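Good Practice Rules for Shared Robot Arms
Student project report, second year
Gwawr Morris and Martim Sequeira
Supervisor: Carys Ifans

1. Why we chose this

When we joined the Bredevov teaching lab in September we were handed a safety booklet of 14 pages, and we read it faithfully, and then found that most of the questions we had at the bench weren't in it. It was very good on mains power and long hair. It had much less to say about where to put a lemon. So our project became an attempt to write down the working habits that the older students (above all Saturnino Ibarra, who was endlessly patient with us) already kept in their heads, and to see which of them deserved to be proper rules.

2. Setting out the table

Our first rule is that everything in a task has its place before the arms are switched over to the operator. Dishes go in a line, with a clear stretch of table left between them and whatever is to be picked up. We were a bit sceptical of this at first, as it seemed fussy, but a gripper needs room on both sides of an object and a raised rim is an easy thing to catch.

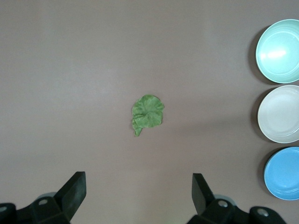 Figure 1. Leaf set well clear of the bowls, gripper open.

The second rule is to approach with the fingers open wide and to stop short before going in. Saturnino calls this "knocking on the door", and we have kept his name for it in the rule sheet because people remember it. Soft or folded things should be taken slowly, and if the operator isn't sure of the grip they let go and begin again, with no shame attached!

3. Holding and carrying

We spent longest on this part, and argued about it most. The draft we inherited said only "grip firmly", and firmly means something different to everybody.

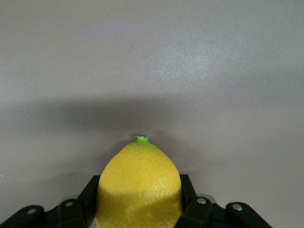 We settled on wording that asks for a finger on each side of the object, the stem or tip of a fruit left free, and no extra squeeze once it is held. The operator then lifts straight up and pauses before moving sideways. Emrys Prosser went through our wording with a red pen and took out half the adverbs, for which we are grateful.

4. Two arms at one table

With two arms the rules have to cover people as well as machines. Ours say that one arm carries while the other waits, open and above the height of the dishes, and that the operator says out loud which arm is about to move.

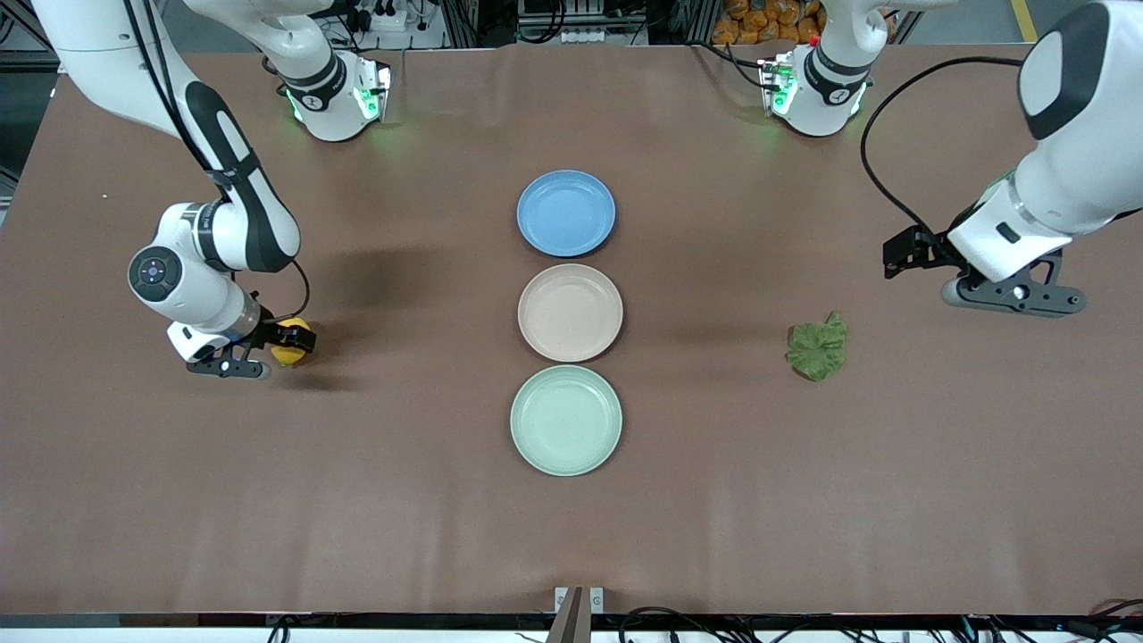
Cables get a rule of their own. Before each session someone follows every loop from the base to the wrist by eye, checks that it has slack for the full reach, and looks along the near edge of the table as well. Hands stay off the tabletop until both arms have been put on hold, even to rescue something that has rolled.

5. Trying the rules out

We asked the other project groups to work from our sheet and write in the log whenever they stopped a run. By the end we had 275 entries, which was far more reading than we had bargained for. A good many were about unclear wording, so rules one and four were rewritten twice. We'd still like to add something on handing over between operators, and Carys has suggested we sit in on a changeover before we draft it.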